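Larano peel-and-stick wallpaper, Birch and Flower pattern
Posted Dec 16, 2024

I don't trust wallpaper that comes with its own glue. The last lot I bought, from Langlois, started curling in a month, so I went into this one expecting to write a complaint. Three walls and a lot of trimming later, I have a smaller complaint.

The pattern is busy. Gray birch-like stripes, dark gray flowers, ferny sprigs, yellow tulip shapes and little pale blue daisies, all fighting for room. On the product page it looked calm. Next to a marble-patterned top it's a lot, and I'd think twice before putting the two together again.

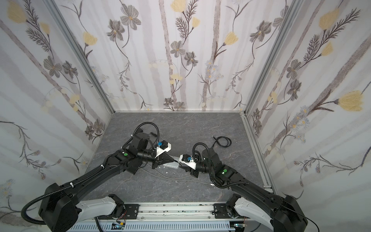
Putting it up

The leaflet says one person can do it. Maybe, if that person has three hands. The backing tears if you pull at an angle, and the inside corners were slow going. Metal corner posts help, because a sloppy cut has somewhere to hide. I paid 265 for the set, and for that money I'd expect a better leaflet.

Living with it

My real test was the work surface, where cords and power supplies get dumped and dragged about all day.
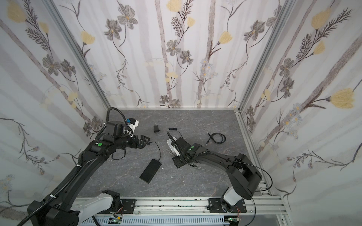

I put mine up in November, so I can't speak for a full year. No lifting so far. The seller claims 912 happy buyers, a number I'd ignore. Uvadberg has a plainer stripe that I'd probably choose next time.

Three stars out of five.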